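Repair night returns to the Mamell building, cables and all

The monthly repair night at the old Mamell building picked up again on Tuesday, December 2, 2025, after a summer and most of a fall in which the only thing fixed there was the front door, twice.

Doors opened at six. By ten past, the line for the soldering bench had reached the coat rack, and Arnulfo Cuervo, who started the evenings in March of last year with a card table and a borrowed multimeter, was telling people that a toaster full of crumbs is not technically broken.

"We turn it upside down first," he said. "That takes care of a good share of the toasters."

The night costs nothing to attend, though a coffee can by the entrance accepts donations and gets a fair number of stray screws as well. Parts are sold at what the group paid for them. A new fuse goes for 27 cents, a price Cuervo arrived at by arithmetic and refuses to round up, which means that somebody is always hunting for pennies.

Things brought in on Tuesday included two floor lamps, a sewing machine, a record player that would only play backward, and a bread maker whose owner admitted she was hoping to hear it couldn't be saved. It could. She took it home.

Sheyla Escobar ran the sewing table, where the waiting list was shorter and the conversation a good deal better. She replaced three zippers and turned down one tent. The tent, she explained to its owner, was mostly tape at this point, and she doesn't sew tape.

The busiest corner belonged to the wiring people. The group has taken on heavier jobs this season, after years of table lamps, and Wálter Castaño gave a half-hour talk on connectors that ran to 80 minutes with questions. Most of the questions were his own. He covered why a good connector has a metal shell, why it pays to bolt the thing down before pulling on it, and why color matters when several fat cables have to go into one opening. He also covered a boat trip he took once, for reasons that were clear to him.

His advice on heat-shrink sleeving was to slide it onto the cable before making the joint. Everyone in the audience nodded like people who had never once forgotten to do this. Jhosep Alvarado, seated in the second row, forgot to do it twice in the practice session that followed and was given a longer piece of cable.

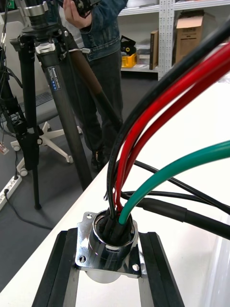 Castaño's other rule is that a connector with red, black and green cables coming out of it deserves a drawing, made before anybody takes it apart and kept somewhere other than under the coffee. Nilton Inga, who handles the group's paperwork, now keeps a binder for these drawings. It holds 100 plastic sleeves and so far four drawings, one of which is of a duck.

The evening was not without its losses. A hair dryer brought in by a man from Restrepo Street was pronounced dead shortly after eight. A box of assorted knobs, promised by Edik Hardware across the way, did not arrive, and a box of identical knobs did. Cuervo says he will find a use for them. He has said this of most things in the storage room, and the storage room is now full.

There is some money on the horizon. The group has asked the Wodo neighborhood fund for $1000 to pay for a second soldering bench, better lamps and a fire extinguisher newer than the building's paint. An answer is expected after the holidays. If it's a yes, the soldering line may get as short as the sewing one. If it's a no, the card table is still in the closet.

The next repair night will run from 6 to 9 p.m. in the same room, with the date to be posted on the front door, assuming it opens. Bring one item per person, along with its power cord and any pieces that have fallen off it. Microwaves and anything that runs on gasoline will be turned away. Toasters are welcome, but please shake them out at home.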